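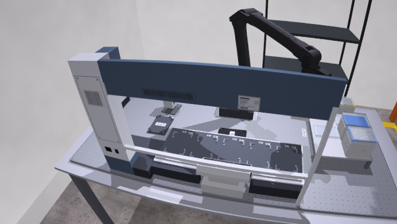 Zübeyde Dursun wrote that the earlier edition put the section on siting after the section on recording, and that she had a week of readings from the wrong wall before she reached it. The order has been changed in this edition. Siting now comes first.

## 4. Siting and starting the Peltavar room logger

This section covers the wall-mounted logger for room temperature and relative humidity. For the probe version, used inside refrigerators and cabinets, see Section 5.

### 4.1 Choosing a position

1. Pick an inside wall. Outside walls change temperature with the weather, and the back plate of the logger will follow them.
2. Measure up from the finished floor. The lower edge of the logger must be at least 800 mm above it.
3. Keep at least 1,000 mm between the logger and any door, opening window, supply vent, radiator, or sink.
4. Leave 100 mm of free space on both sides and above the case. The air slots are in the sides.
5. Check the position at more than one time of day. Direct sun on the case at any hour rules it out.

**Note:** Equipment with a fan exhaust counts as a supply vent for the purposes of step 3. Measure from the exhaust grille.

**Note:** In a room with two air supplies on separate controls, fit two loggers and give each its own name. Do not average the readings by hand. The Skeddale desktop program does this under *Groups*.

### 4.2 Fitting the back plate

You need a pencil, a small level, a No. 2 screwdriver, and the two screws in the bag.

1. Slide the logger up and off its back plate.
2. Hold the plate against the wall with the arrow pointing up. Mark both holes.
3. Level the marks before drilling. A tilted plate does not affect the readings, but the logger may not latch.
4. Fix the plate. Tighten the screws until the heads are flush with the plastic, then stop.
5. Hang the logger on the plate and press down until it clicks.

**CAUTION:** Check for pipes and wiring before drilling. The screw length assumes drywall or a solid wall without tile. For tile, use the adhesive plate, sold separately.

**CAUTION:** Do not seal around the case with caulk or tape.

### 4.3 Batteries and first start

1. Open the door on the lower edge and fit two AA alkaline cells. Match the marks inside the bay.
2. Close the door. The display shows all segments, then the firmware number, then two dashes.
3. Wait for the dashes to clear. Readings shown before the logger has settled are not stored.
4. Hold **SET** until the clock flashes. Set the hour, then the minutes, with the arrow keys.
5. Press **SET** once more to save.

Do not fit rechargeable cells. Their lower voltage trips the low battery warning early.

If the display stays blank, remove both cells, press **SET** once with the bay empty, and refit them. If it is still blank, try a new pair before returning the unit.

### 4.4 Connecting to Skeddale

1. Open Skeddale on the computer and choose *Add logger*.
2. Press **LINK** on the logger. The link symbol flashes.
3. Pick the serial number that matches the label behind the battery door.
4. Type a room name. Names can be changed later, but stored readings keep the name they were recorded under.
5. Choose the recording interval. The default suits most rooms. Shorter intervals use more battery.

Room names may contain accented letters. A name such as *Hồ* is stored and printed correctly from firmware 7 onward. Earlier firmware prints a blank space in place of the accented letter. Update before naming the logger.

### 4.5 Settling period

Leave the logger in place for 7 days before setting any alarm limits. During this time:

- keep the heating and cooling on their normal program;
- do not move the logger to another wall;
- do not press **CLEAR**, which erases the stored readings and restarts the period.

At the end of the period, open the room in Skeddale and select *Daily range*. Set the upper and lower limits outside the widest range shown, within whatever limits your own procedures require. If the normal range of the room already falls outside those limits, correct the room first. Widening the alarm does not help.

Where a room is closed on weekends, check Saturday separately. Many buildings cut back the air supply on that day, and the humidity trace may step up or down when it happens.

### 4.6 Replacing an Ustus logger

The Ustus back plate has the same hole spacing, but its latch is on the opposite side. Remove the old plate and fit the new one in the same holes. Export the old readings before removing the Ustus cells, as its memory is lost without power. Skeddale imports the exported file through *File > Import readings*.

Record the serial numbers of both units and the time of the change in the room log.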